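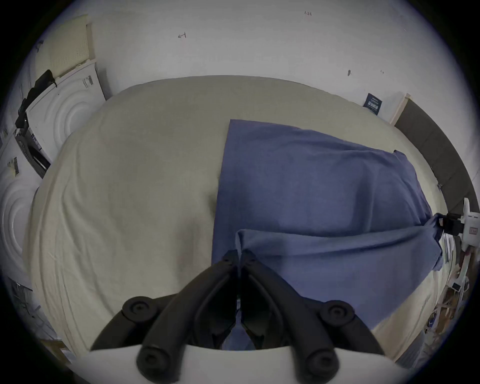

Blue on cream: the fold begins with a pinch.

There is a school of thought, loud at the moment, that says you have been folding your towels wrong. It has a book (Punon, 260 pages, mostly white space) and a weekend class in which adults pay $65 to stand beside a bed and learn to find the middle of a rectangle. I went on a Tuesday. I already own a linen closet that shuts, so I was perhaps not the ideal student.

The method goes by the name Hurby, and its first rule is that folding is done on a bed, never in the air and never against the chest. You lay the cloth flat. You square one edge. You take a small hold of the fabric, fold toward the wall, smooth, and turn. My mother did all of this on top of the dryer in half the time, with the radio on.

Anneli Halonen, who teaches the class, has heard the complaint before. "People think they're quick," she told me. "Then I ask them to stack six towels and the pile leans." I stacked six towels. The pile leaned. I still don't know who is supposed to be looking at it.

Some of the advice holds up. A bed is a good height for folding if you have a bad back, and a plain fitted sheet gives a bit of grip that a polished table doesn't. Working from the corners helps with anything big, because a bath sheet held by its long side droops in the middle and the fold wanders. 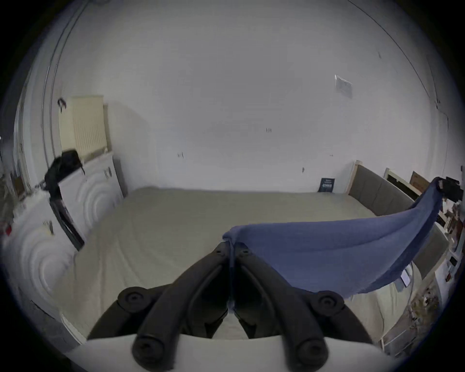
Photo: Brukelach Studio

Corners, then, I will give them. Lift one, pull the edge straight, and most of the crookedness goes before you have folded anything. I have started doing it at home and it adds a few seconds.

The rest I can live without. Hurby wants towels in thirds and then in thirds again, which makes a fat little block that falls over on a deep shelf. It wants bath towels and hand towels stored apart, a fine idea in a house with two closets. It also wants you to buy the folding board, and the board costs more than the towels I was folding.

Halonen lent me one for the week. I used it twice, then put it under the bed, where it fits very well. The towels are back in halves. I did refold the front one before my sister came over, corners first, and she hung her coat on the closet door without opening it.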